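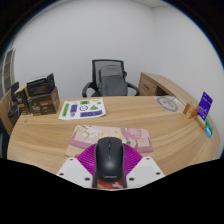
Desk Refresh, Second Floor: Progress Report to the Menon Fund

October 25, 2021
By the Fistik office team

3 comments | 12 shares

When the fund agreed in May to pay for the second-floor desks, we promised a report once people were working at them. People are working at them. A few have even stopped mentioning the old ones.

Of the 69 desks in the plan, 58 are in place. They have the light wood-grain top everyone voted for after a long and surprisingly bitter comparison with gray. The remaining desks are with Granex, who tell us they are on a truck. They told us that last month as well, so we have asked which truck.

Each desk gets a wireless mouse and a small allowance for a mouse pad. We left the choice of pad open, which saved us a meeting and cost us any hope of a matching floor. Pink with blossoms has turned up, and so have stickers. The policy says nothing about stickers, and we would like to keep it that way.

Spending is close to plan. The one overrun is $304 for batteries and spare mice, ordered from Ririx after the first box went to the wrong building – where, we understand, it is much appreciated. We have covered this from the cable budget and are not asking for more.

Still to do:

- Receive and set up the last desks
- Find homes for 20 old desk chairs, several of which still go up and down
- Label the chargers before they wander off

The closing accounts will follow when the Granex invoice is settled. We have asked them to send it by email, and not by truck.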